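3.2 Small items on the shared table

In the Prudby flat the table was the place where small things stayed longest. Cosmetic tubes were a typical case. A tube that stands on its cap needs very little space, so the residents did not feel it as disorder (Calimlim, 2021).

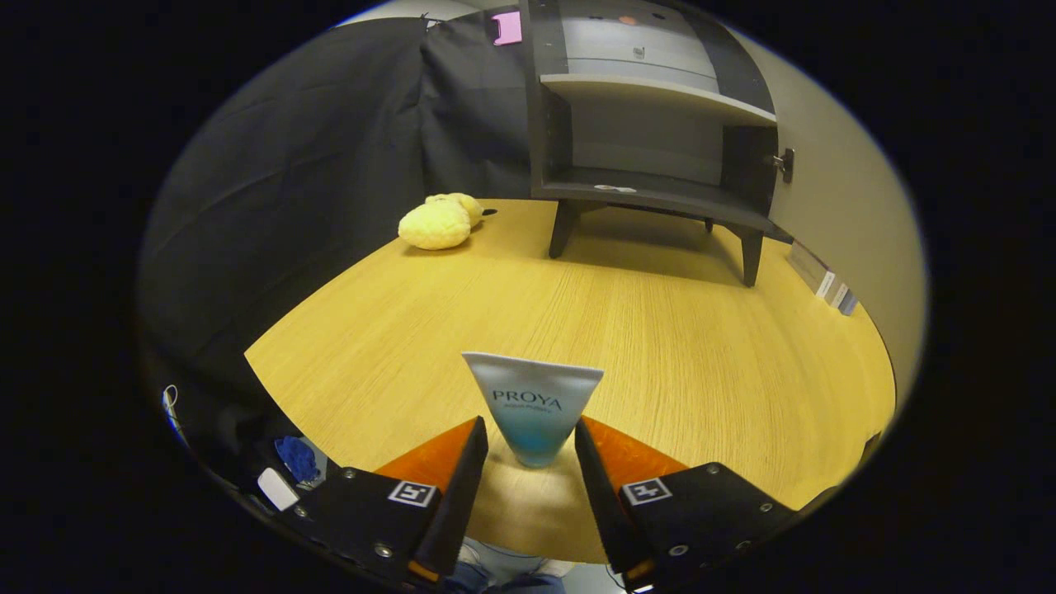 Figure 3. A PROYA tube standing on its cap; a yellow plush toy lies further back on the table.

Soft toys were treated in another way. They take more room, and in 2 of the 3 households they were moved first when the table was needed for a meal. In October we asked the residents to clear the table in 30 minutes and to say aloud where each item belongs. For tubes the answer was often "it can stay".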